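Fórum Tillevar – Casa e Arrumação
Tópico: Petiscos de pacote – caixa, saco de pano ou armário?

su-bin.sung
Boa noite a todos. Mudei-me em março para um apartamento pequeno e a cozinha só tem dois armários. Os pacotes de petiscos ficam em cima da mesa e acabam esmagados debaixo das compras. Comprei uma caixa de plástico transparente, baixa e sem tampa, mas os pacotes maiores não cabem deitados. Como é que vocês guardam isto?

daichi_k
Tudo o que é pacote vai para um saco de pano pendurado atrás da porta. Quando saio levo o saco, quando volto penduro-o outra vez. Não ocupa prateleira.

Ga-eun Bang
Já fiz isso e deixei-me disso ao fim de um mês. No saco de pano vai tudo para o fundo e só se vê o que está por cima. Encontrei um pacote de favas fritas fora de prazo desde o verão. A caixa é melhor, mas com os pacotes em pé, como fichas num arquivo. A minha leva até 11 pacotes pequenos.

daichi_k
Em pé só funciona se a caixa for alta. Ela disse que a dela é baixa. Tombam todos.

Ga-eun Bang
Então põe-se um separador a meio. Um cartão dobrado chega.

su-bin.sung
O cartão experimentei ontem. Aguenta os pequenos, os de favas e os de ervilhas continuam a cair para a frente. Também têm muito ar dentro.

Sang-wook Sun
O ar é para não se partir o que lá está, não vale a pena furar o pacote para o espalmar. Vi gente a recomendar isso noutro tópico e é asneira, amolece tudo em dois dias. Depois de aberto, passo para um frasco. Fechado, fica no pacote.

Comprei na Vestell umas molas largas que servem bem para os que já estão a meio. Vêm 8 na embalagem.

daichi_k
Molas não vedam. Para coisas fritas é frasco com borracha ou nada.

Sang-wook Sun
Vedam o suficiente para quem come o pacote em dois dias. Cá em casa não dura mais.

su-bin.sung
Obrigada pelas respostas. Para já fiquei com as duas coisas: a caixa na mesa para o que é pequeno, o saco branco de asas compridas para os pacotes grandes. O saco não está pendurado porque a porta é de correr – se alguém souber de um gancho que dê para porta de correr, agradeço. Tentei também pôr o saco dentro da caixa, com as asas por fora, e ocupa a mesa toda. Deixo a mesa como está agora, com as favas (蚕豆脆) ainda por arrumar.

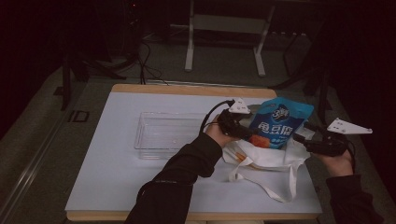

Ga-eun Seol
Para porta de correr não conheço gancho que preste, os adesivos caem com o peso. Eu poria uma barra na parede, mesmo ao lado, e pendurava lá o saco. E escreve o prazo com marcador na frente de cada pacote antes de o guardar, seja na caixa ou no saco. Nos de favas costuma vir atrás, em letra miúda.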